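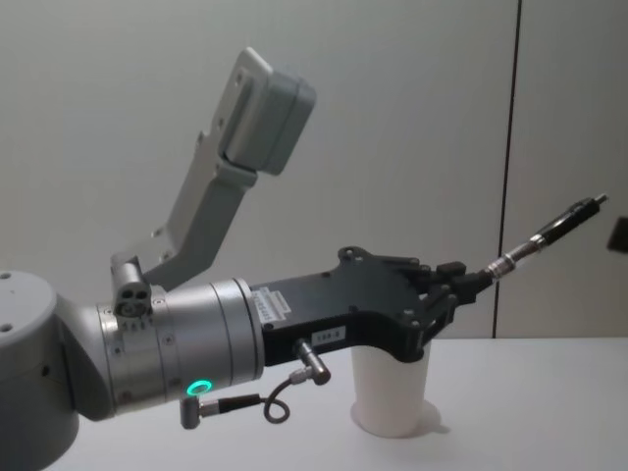 What's the easiest way to teach a robot arm a pick and place job without writing code?
Move it yourself and record what you did, either by pushing the arm about in its free-drive mode or by driving it from a second controller.

Teaching by hand or by remote? – Hobby and Small Lab Arms

duline_dan
Joined October, posts: 112
Right, I've been going back and forth on this for weeks and would like some opinions. I'm doing pen tasks. Pick one up, carry it, pass it to another gripper, that kind of thing. Up to now I've grabbed the arm by the wrist and shoved it where I want it, which is quick and I can feel when the fingers touch something. Trouble is my hands end up in every camera view. Do I bite the bullet and learn to drive it remotely?

marrowfat
Yes. Do it. If you're training anything off the camera pictures, your hands will be in there and they won't be when it runs on its own. I threw away 81 recordings before I admitted this to myself.

Lev Polishchuk
I'll disagree with marrowfat a bit. It depends what you do with the recordings. If you only want the arm to play back a path, hand guiding is lovely and you'll be done by teatime. We did all our jigs at Fallville that way and I'd do it again tomorrow. Remote driving is slow to learn, and my first 18 tries were dreadful (I kept twisting the wrist the wrong way and sulking about it).

duline_dan
It's for training, so sounds like marrowfat wins this round. What about handovers though? One arm I can push about. Two at once and I run out of hands!

kettle_on
Handovers are where remote driving really pays off, I reckon. Hold still with the arm that has the pen, bring the other one in slowly with its fingers open, close, wait a beat, then let go. The wait matters more than you'd think. I used to let go the moment the second gripper closed and the pen would swing round and end up pointing at the floor. 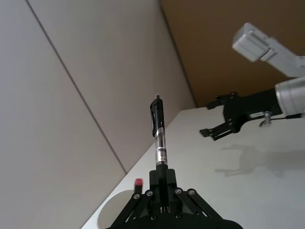
Pen upright in the near gripper, the other one open and pointing towards it.

marrowfat
Nice and upright, that. I'd grip low like that too, so there's plenty of barrel left for the second set of fingers to aim at.

Lev Polishchuk
See, I'd grip in the middle. Low down, any little knock at the top gets the whole thing turning in the fingers. Pens are slippery beggars.

marrowfat
Then where does the other arm hold it, Lev? You'd have the two grippers bumping noses.

Lev Polishchuk
Come in from the side, further up. But fine, I'll give you that it's tight.

kettle_on
Try both and record both, dan. Mix up your starting positions as well. My lot at Clolthorpe did one batch with the pen in exactly the same spot every time, and move it a thumb's width to the left and the arm grabbed thin air.

duline_dan
Good shout, I hadn't been moving mine at all – oops. Do you keep the fumbled ones? I've got a few where I missed, backed off and had another go.

kettle_on
I keep those if the second go was good. It gives the arm some idea of what to do after a miss. Ones where I just dithered in mid-air for ages go in the bin.

marrowfat
I bin the lot, personally. Clean ones only.

duline_dan
OK, remote it is, starting with one arm until I stop sulking. I'll post again when I've got a decent batch of handovers.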